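Automation in small workshops – Unit 7 handout
Reviewing a kit before you buy: the Ondby bench arm
Notes by Jawad Jafri, Govumstead evening course

Read before the practical. These are my notes tidied up a bit, so some of it is short. Bring a pen, you will be filling in the sheet at the end.

What we are looking at

The Ondby is a small bench arm sold as a kit by Naidoo. Arm, controller, two-finger gripper, small wrist camera, clamp, power supply, software licence for a year. Aimed at repair shops, packing benches, college labs. Price on our quote was 2,000 before delivery. That is the starter bundle. Spare finger pads, longer clamp and the second year of software are all extra – ask for them on the same quote or you will forget.

Our test unit came through Jirport, who do the fitting and training for Naidoo in this area. Different firm, different phone number, different contract. Students mix these up every term. If the arm is faulty you ring Naidoo. If it was fitted badly you ring Jirport. If you don't know which, ring Jirport first and get them to say so in writing.

Why a review and not just the brochure

Brochure tells you reach, payload, repeat accuracy. All measured with a solid block on a mat, I would guess. Fine for comparing one arm with another. Doesn't tell you how it copes with your stuff on your bench. So the point of this unit is how to test a kit against the job, and how to write down what you found so that somebody else can use it.

Pick the job first. Ours is clearing and sorting leads at a repair bench. Cables, plugs, small adaptors. Dull work, lots of it, and hard for a gripper. A block has one shape. A cable has a new shape every time you put it down.

Things that make cables hard:

Thin, so the fingers have to come down very close to the table.
Loops cross over each other. Grab one strand and the other may or may not come along.
The plug is stiff and the rest is floppy. Where you hold it decides what you can do with it next.
Weight is not where you think. Lift by one end and the rest drags.
Black cable casts a shadow, and a shadow next to a black cable can look like more cable.

Lighting and surface

Do not skip this section. Most of the trouble people report with wrist cameras is light, and then they blame the arm. A bench top with any shine on it will throw light back at the camera, and the bright patch moves as the wrist moves. What was clear from one height is washed out from another. Check the view at the top of the approach, half way down, and just before the fingers close. Three looks, write down all of them. 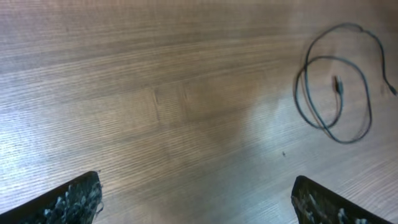
Grain is the other one. Strong grain gives the software a lot of thin dark lines to think about, and a thin dark line is also what a cable is. Naidoo's manual suggests a plain mat. I'd say test both. If the job in real life happens on bare wood then the result on a mat is nice to have and no more than that. Mark on your sheet which surface you used. Last year half the sheets came back with that box empty and we couldn't compare anything.

Same goes for crumbs, specks, bits of solder. Decide before you start if you are wiping the bench between tries or leaving it. Either is OK. Changing your mind in the middle is not.

The gripper

Two fingers, parallel close, force set in the software from 1 to 7. Start at 4. Low settings let a thin lead slip, high settings flatten it, and a flattened lead is a scrapped lead. Do not go above 4 on anything with a moulded plug untill you have tried it on a dead one.

The finger pads are a wear part. This is in small print in the quote. Check them before each session and again after:

Is the pad still stuck down at the corners?
Any fraying along the edges?
Is it picking up fluff or grit?
Are left and right worn the same? Uneven wear usually means the arm is coming down off centre.

Ask the supplier what a pair costs and how long they keep them in stock. Then ask how you change them. On this kit it is two small screws and some patience. Work that time into your costs – a bench that stops for pads is a stopped bench.

How to run the test

Work in pairs. One drives, one writes. Swap half way.

Set the lead down loosely by hand. Don't arrange it to help the arm and don't tangle it on purpose either.
Pick the target and say it out loud before the arm moves. "Plug" or "loop", one or the other.
Run the approach at slow speed. Hand near the stop button, not on the bench.
Close, lift a hand's height, hold, lower, open.
Write down the result before you touch anything.

Three results only. Clean lift – target came up and stayed up. Part lift – something came up but not what you called, or it slipped. Miss – nothing came up. No "nearly". If you want to write nearly, it goes down as a part lift and you put the detail in the notes column.

Aim for 59 tries across the group, which is what fits in the session with a break. Please don't stop early when it's going well. Or when it's going badly.

Plug or loop?

Worth a few lines as it comes up every year. Going for the plug gives you a stiff thing to hold, and you know which way round it is, so you can put it in a tray or a socket afterwards. But it is small, and if it lies inside the loops the fingers have to get down between strands without catching one. The wrist must turn so the fingers close across the plug, not along it.

Going for the loop is easier to hit. More cable to aim at. But you learn very little about where the plug will end up hanging, and if you need it in a socket you will have to put it down and pick again. For plain sorting into boxes, loop is fine. For anything after that, plug. A buyer needs to know which of these their job is before looking at any prices.

The software

Quick notes as we only get the basic version. Setup screen is clear. Teaching a position by hand works well, lock button is in a daft place. Camera view lags a bit on the older laptops, so wait for the picture to settle before you judge anything. Saved jobs are kept on the controller and need exporting by hand – do this before you leave, the next group will clear it.

Ask about year two. What stops working when the licence ends? Our quote said "support and updates". I asked Jirport if the teaching screen counts as support. They said no, it carries on. Get that in an email.

Training and service

The Jirport package is a fitting visit plus a half day of training for two people. Good on safety, thin on fault finding. I would ask them to spend less time on the menus and more on what to do when the arm stops mid-move with somebody's lead in its fingers. Check also:

Who comes out, and from where?
Is there a loan unit if ours goes away?
Are gripper faults treated the same as arm faults?
Who pays carriage on a return?

Writing it up

One side of A4. Start with the job, in a sentence. Then the surface, the light, the force setting and the speed. Then results as plain totals. Then what you would tell a buyer. Keep what you saw apart from what you think. "Slipped on lift, force 4" is what you saw. "Pads too smooth for this lead" is what you think, and both are useful so long as the reader can tell wich is which.

Don't copy the brochure figures in unless you tested them. Don't write "works well" with nothing after it. Works well at what.

Hand in to me by the end of the March block, paper or email, both names on it.

For next time

Read the Ondby quote line by line and mark every extra. Bring one lead from home that you don't mind losing. Cut the end off if it is a mains lead, please, I don't want live plugs anywhere near the sockets on that bench.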